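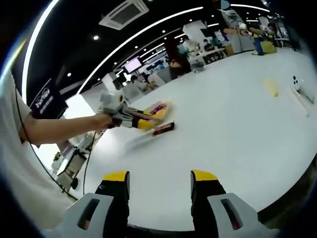
A bare forearm stretched over a white table.

Do Carrots Really Help You See in the Dark?

Maybe a grown-up has told you to eat your carrots so you can see at night. Should you believe it? Let's be a bit suspicious first.

Carrots have something orange in them called beta carotene. Your body turns it into vitamin A, and your eyes need vitamin A to work in dim light. People who get far too little of it can have trouble seeing after sunset. So part of the story is true.

But look at what the story leaves out. If you already get enough vitamin A, more carrots won't give you owl eyes. You can also get it from sweet potatoes, eggs and milk. Strange how those never get the credit!
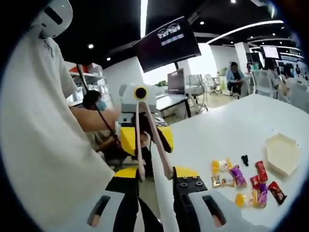

Yellow, gray and black parts beside a big white table.

Why do people keep repeating it? During World War II, British newspapers said that pilots shot down planes at night thanks to carrots. The pilots had radar, a way of finding things with radio waves, and that was being kept secret. Some people say the carrot story was made up to fool the enemy. Did the enemy fall for it? I haven't seen good proof, so be careful with that part too.

When somebody tells you a food has special powers, try asking:

How do you know?
Did anyone test it?
Are you selling it?

A boy in Pornton once told me he ate 9 carrots and could see his cat in a dark closet. Maybe so. I asked if the door was shut, and he had to think about it.

Written by Ginette Fortin
Contact us | Copyright Roleson Pages for Kids | Back to top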